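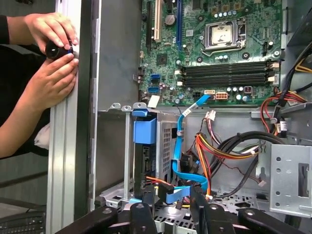 Bianca Dobre asked me in May whether the robot will take the bench work from us, or only the boring half of it. At Fokley the answer is so far the second one. We still open every tower by hand, and the arm helps with sorting and lifting.

## How to share one tower with the arm

1. Press **Hold** on the panel before your hands go in the case.
2. Take off the side panel. Check that the memory slots and the CPU socket are free.
3. Do the knobs and small fixings yourself. The arm is slow with them.
4. Move the loose cables away from the drive cage — the arm catches them easily.
5. Take your hands out, then release **Hold**.
6. Write the tower number in Cineo.

The arm may lift up to 7 parts in one cycle. After this it waits for you.

## What is different in the shift

We finished 839 towers last month, and the plan was 900. Less carrying, more checking. My back is better, but the checking makes me tired in another way, so please change places after each break.

Questions about the panel go to Ibsa Mersha.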